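Why Does the Spare Room Never Get Used? A Small Study of Guest Beds and the People Who Avoid Them

Final report, Housing and Everyday Life seminar
Tanveer Naqvi
Mar 20, 2018

1. Where the question came from

My original proposal was a comparison of zoning rules in Gulodar and Skendel. It was returned with the words "you sound bored," which was fair. I had written it on a fold-out couch at my aunt's place while a perfectly good guest bed stood made up on the other side of the wall. She had not told me to stay out of it. She had only said the room was "all done," in the tone people use for museums, and I took the couch.

So this report is about guest rooms. It asks how often they get slept in, what happens in them the rest of the time, and why households that complain about space will give up a whole room to a visitor who is not coming.

2. What other people have written

Less than I hoped. There is plenty on kitchens, a fair amount on the front parlor, and nearly nothing I could find on the spare bedroom, except in decorating columns, where it is always about to be transformed. The parlor material turned out to be useful anyway. The old front parlor was kept cold and clean for company and funerals while the family lived in the back, and several of the people I interviewed described the same arrangement without having heard of it.

I also read a stack of sales brochures from the Udeck development, where I did most of my interviews. The floor plans label the smallest bedroom "guest/flex." I asked at the sales office what it flexes into and was given another brochure.

3. Method

I used 2 sources. The first was a paper survey pushed through mail slots in Udeck and the older streets behind it. I delivered 1599 of these by hand during February, which I do not recommend, and got 658 back. The second was a set of interviews with people who had ticked the box saying they could be contacted. Most of them had ticked it by accident.

The survey asked when the spare room was last slept in by a visitor, who it was, and what else the room is used for. It also asked people to finish the sentence "A guest room should be..." This last question was added the night before printing and produced the best material in the report.

4. What people said

The favorite ending to that sentence was "ready." Comfortable came up too, and so did warm, but people returned to "ready" again and again, sometimes underlined. One woman wrote "ready at all times" and then, further down the page, reported that her last overnight visitor had come for a wedding and the couple had since divorced.

Ready for whom was harder to establish. In the interviews I asked people to picture the guest. They described a sort of composite relative, easily chilled, with opinions about towels. When real visitors came they were mostly grown children, who slept in whatever had been their own room, or friends, who were told to keep their shoes off the rug and ended up on the couch like me.

The decorating was where people relaxed. Main bedrooms were described to me in terms of compromise, usually with a spouse. In the spare room there was no one to argue with. A man who had painted his entire house off-white had a guest room with parrots in it. People bought the headboard they really wanted, and put out the cushions they would have been teased about elsewhere.

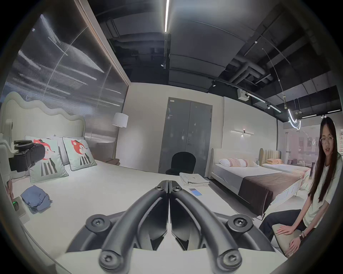
Marijke Martens disagreed with nearly all of this when I read her a draft. She said I was making people sound silly, and that keeping a bed made up for someone is a way of thinking about them even if they never come. Her own spare room had been slept in twice, she said, and she did not consider it wasted for the remaining nights any more than she considered her umbrella wasted in good weather. She also said my section on towels was too long. I have cut the section on towels.

I think she is right about the first part, and it changed how I read the surveys. Going back through them, I noticed how many people had named someone when they didn't have to. The question only asked for a relationship, "sister" or "friend," and they had written the first name next to it, and sometimes the city. A few had written when that person might visit next. The dates were vague, but they were there.

5. The other uses

The rooms are not exactly idle. They hold ironing, wrapping paper, exercise equipment, and in one case a large number of tomato seedlings, which had the better window. What struck me was how people talked about it. They apologized. Someone with a desk in the guest room said she was "only borrowing it," although she worked there every evening and paid the mortgage on it. Laundry got folded on the bed and was cleared off by night, in case.

I had expected owners of small homes to be stricter about making every room earn its keep. They were a little worse, if anything. Renters on Dumitrescu Street, where the apartments are tight and the second bedroom barely fits a mattress, were among the most devoted keepers of fresh sheets I met.

6. Problems with the study

People who return surveys about guest rooms are presumably people with feelings about guest rooms. I did not ask about income, which I should have, and I asked about pets, which told me only that cats use the spare bed more than anyone and are not counted as guests. The sentence question should have been tested first. Several people finished it with "a guest room," which is hard to code.

I also never spoke to the guests. A second study could ask them what it is like to sleep in a room that has been waiting for you, and whether anybody has ever used the decorative soap.

7. Acknowledgments

Thanks to everyone who let me look at their spare room and stand carefully on the edge of the rug. Thanks to Marijke for the arguments. My aunt read the final version and has offered me the bed next time, provided I give her a week's notice so she can get it ready.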